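# Keeping small succulents on an indoor table: watering interval and drainage

**Stamatia Raptis**, 17 March 2021

I keep a few small potted succulents on a white table in a room we also use for meetings and general work. The table gets wiped down and cleared fairly often, so the pots are moved more than they would be on a windowsill. Light comes from one side only. The heating runs through the day and is off at night.

Two of the plants were bought from a garden centre in Sutalley last April. The third is a variegated one and came from a market stall, in what looked like the same peat-based compost. None of them has been repotted.

The variegated one has started to drop lower leaves. They go soft at the base, turn slightly translucent and come off when touched. The upper leaves are firm. The other two show no leaf drop, though the rosette has become less compact than it was when I bought it.

Current routine is a small splash of tap water to each pot whenever the table is cleaned. I have not measured it. The pots have a drainage hole but I have been told the compost may be holding too much water for that to matter.
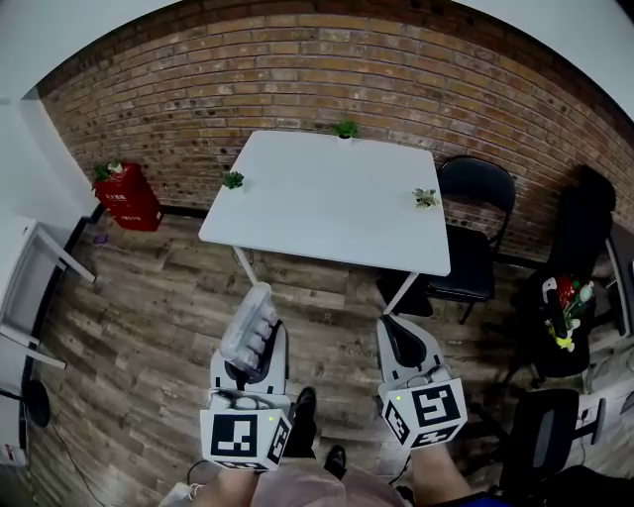 Lazaridis asked whether the table stays in the same position all year or gets pushed back to the wall for meetings, as the distance from the window affects how fast the compost dries. It does get moved, by a metre or so, several times a month. I had not considered that.

What I would like to know:

- Is the leaf drop more likely to be water or light?
- Should I repot now or wait?
- Is there a sensible fixed interval for watering, or does it have to be judged each time?
- I would like to start seedlings on the same table in a clear plastic egg box. Does this work for succulents?

---

**Sullcombe**

Soft, translucent lower leaves that detach easily are the usual sign of overwatering. Leaves lost through underwatering are thin, wrinkled and dry, and they tend to hang on to the stem for a while. The opened-up rosette is a separate matter and indicates low light. The two faults make each other worse, as a plant in low light uses less water.

Stop watering the variegated plant. Slide it out of the pot and look at the roots. Firm and pale or light brown is acceptable. Black, hollow or slimy roots should be cut back to sound tissue with a clean blade, and the plant left out of compost for 4 days before it goes into fresh mix.

For the mix, use equal volumes of peat-free compost and grit. Grit should be 3 to 6 mm, washed. Fine sand is unsuitable, as it fills the air gaps. Do not put a layer of gravel in the bottom of the pot. It raises the level at which water sits and gives no benefit.

March is a reasonable time to repot, so there is no need to wait. After repotting leave it unwatered for a week.

A fixed interval will not work in a room where the heating and the table position both change. Weigh the pot instead. Water it fully, let it drain, put it on a kitchen scale and write the figure on the label. If it reads 300 g after draining, weigh it every few days until the reading stops falling. That is the dry weight. Leave it a few days at that weight, then water again. When you water, soak the whole root ball and let it run out of the hole. Small splashes wet the top layer only, or collect at the bottom, depending on how the compost has packed down.

Variegated plants have less green tissue and grow more slowly than plain ones, so they need less water for the same pot size.

---

**Stallanar**

mine did this and I moved it to the bathroom and it was fine. could be draughts? I water mine every Sunday with an ice cube

---

**Lazaridis**

I agree with most of what Sullcombe says. I would not use ice cubes.

On the seed question: a clear egg box will work, with limits. The cups are shallow, so they dry out quickly with the lid open and stay saturated with it shut. Pierce each cup twice from the inside with a hot needle and stand the box in a tray. Use sieved compost and fine grit, half and half, and fill to just below the rim. Scatter the seed on the surface and do not cover it. Keep it between 20 and 25 °C, out of direct sun, lid shut until most of the seed has come up, then prop the lid open a little more each day over a fortnight.

Succulent seedlings are very small for the first few months. Over a heated winter they will sulk on that table unless you add a lamp, so sow in April and use the long days. Leaf cuttings are quicker if you only want more of the rosette. Twist a whole leaf off, let the end dry and lay it on barely damp grit.

As for the table moving, mark the position you want on the floor with a bit of tape and put it back there afterwards. Give each pot a quarter turn when you weigh it. The rosette will not close up again where it has already stretched, but new leaves should come in tighter if the light is better.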